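Category: Benchtops & Surfaces » Living With Stone

Print this page | E-mail this page to a friend

Frequently Asked Questions: Marble in the Working Kitchen
Morance Stone, Benchtops and Repairs
Revised 2022-10-07

These are the questions we get at the counter, over the phone and, on one occasion, through the window of a ute at the lights. The answers were written by Ruben Hendriks, who has been cutting and mending benchtops for 18 years and would like his Saturdays back.

Should I put marble in my kitchen?

You've already decided, or you'd be reading a page on laminate. Marble is a soft, porous, calcium-based stone that reacts with lemon juice, vinegar, wine, tomato and most of the other things that make dinner worth eating. It will mark. If a mark on the bench in the first fortnight will ruin your month, buy engineered stone or porcelain and we'll fit it for you with no hard feelings. If you grew up with a scarred old kitchen table and thought it was lovely, you'll probably get along with marble fine.

What's the difference between a stain and an etch?

A stain is something that has soaked in: oil, coffee, beetroot, the dye from a wet paper serviette. It's darker than the stone around it, and there's a fair chance of drawing it out again.

An etch is a spot where acid has eaten the polish. It looks like a dull or pale patch, often in the exact shape of the bottom of a glass. There's nothing in there to draw out. People scrub etches for weeks with increasingly dramatic products, several of which are acids.

To tell them apart, get down low and look across the bench towards a window. An etch shows up as a flat spot in the shine. A stain stays put whichever way you look at it.

Doesn't sealing stop all that?

Sealing slows down staining. It does nothing for etching. We say this before the job, we say it on the invoice, and we say it again on the phone in April when the feijoa chutney has gone over.

A penetrating sealer sits in the pores and buys you time to find a cloth. It isn't a raincoat. Anyone offering you a lifetime seal on a kitchen bench should be asked whose lifetime.

How often should I reseal?

Do the water test. Put a tablespoon of water on the bench near the sink, make a cup of tea, drink it, and come back. If the water's still sitting up in a bead, leave the bench alone. If there's a dark patch under it, reseal. The patch will dry out by itself.

Most kitchens want doing once a year. The bit beside the stove wants it more often, and the bit behind the fruit bowl could go until the house is sold. We use the Ondell solvent-based sealer in the workshop and sell the water-based one over the counter, mainly because your family would like to go on breathing through their noses.

Put it on thin, wait the time on the tin, and wipe off every skerrick that hasn't soaked in. Sealer left to dry on the surface goes into a cloudy smear, and then you'll be on the phone to us asking about a stain.

Polished or honed?

Polished is shiny, shows the colour of the stone at its strongest and displays every etch like a medal. Honed is matt, hides etches much better and picks up oily fingerprints instead. Pick your enemy.

For a household that cooks, we suggest honed about as often as people let us. For a butler's pantry that will mostly hold a kettle and some unopened gin, have whatever you like.

Will the veins crack?

Veins are minerals that found their way into the stone a very long time ago, and on a sound slab they're no cause for alarm. Some are tight. Others, especially the rusty and brown ones, may have a fine line you can catch with a fingernail. That's a fissure and it's natural. A crack is another matter: it tends to run straight through the pattern without regard for it, and there's often a slight step from one side to the other.

The narrow strips in front of and behind the sink cut-out are where benchtops break. Don't stand there to change a light globe. Everyone says they don't.

Rusty veins can also deepen in colour if they're kept damp, as there may be iron in them. Wipe up around the tap.

How do I choose a slab?

In person, standing up, and wet if the yard will let you. A sample the size of a biscuit tells you what one biscuit's worth looks like. Two slabs from the same block can be near twins or barely on speaking terms.

Cream and beige marbles are kinder than the bright whites. They forgive crumbs, tea and the general beigeness of daily life, and the wandering tan lines give the eye something to follow other than the ring you left with the vinegar bottle. Pure white marble is beautiful and it will inform on you.
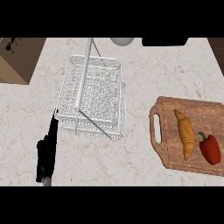
Beige marble with tan and rust-brown veining, and a wire mesh basket on top.

Bring a cupboard door with you when you come to choose, and a floor tile if you have one spare. Don't bring a photo on your phone. Phones have their own views about beige.

Can I put hot things straight on it?

Marble copes with heat better than most of what's sold as benchtop. The trouble is sudden heat in one small place, which can open up a fissure, and the sealer, which may discolour. Then there's the fat on the bottom of the pan. Hot oil goes into marble with real enthusiasm.

Use a trivet. You were given four of them as wedding presents.

What do I clean it with?

Warm water, a drop of pH-neutral dish soap and a soft cloth. Rinse, then dry it. The drying matters more than people think, particularly with hard water.

Things that customers have used, against advice: bathroom mould spray, oven cleaner, eco-friendly citrus wonder spray, white vinegar (see above, and below, and the sign in our window), the green side of the scourer, and toothpaste. The toothpaste did a decent job of polishing one small circle, which we were then paid to match to the rest of the kitchen.

How do I get an oil stain out?

With a poultice. Mix bicarb soda and water to the thickness of peanut butter, spread it over the stain well past the edges, cover with cling wrap and tape it down. Leave it overnight. Take off the wrap and let the paste dry out completely, then lift it off with a plastic scraper and rinse.

It may take several goes. The first one often looks like a failure. Wait a day for the stone to dry before you judge, and reseal the spot once you're happy with it.

For coffee, tea and wine on a light marble, hydrogen peroxide from the chemist can take the place of the water. Try it first somewhere that lives under the toaster, and keep it off dark stone altogether.

Can etches be fixed at home?

Small ones on polished marble, sometimes. The Venter polishing powder works if you follow the instructions, use a damp felt pad and stop when it says to stop. On honed stone a polishing powder will give you a shiny spot in the middle of a matt bench, so leave that to us or leave it be.

What do repairs cost?

Etch removal is $80 for the first spot and $18 for each further one done on the same visit. Chips filled and colour-matched are $70 each on a straight edge, more on a fancy one. A full re-hone is quoted on site. We'll come out and look for nothing within 13 kilometres of the workshop, and past that we'd like petrol money.

We don't do emergency call-outs. The stone took several million years and can wait until Monday.

My last installer said the bench needed no support over the dishwasher. Is that right?

No.

I've got an Idus benchtop from a showroom. Will you work on it?

If it's natural stone, yes, whoever sold it. Idus also sells a printed porcelain with veins on it that are very convincing until you look at the cut edge. We can't polish that, and neither can anybody else, as the pattern is only on the face. Have a look at the underside of the overhang before you ring.

Can I roll pastry straight on the bench?

Yes, and you should. It's the one thing marble does better than anything else in the kitchen. It stays cool, the butter stays where you put it, and flour has never etched anything. Keep the lemon curd at the other end.

Print this page | E-mail this page to a friend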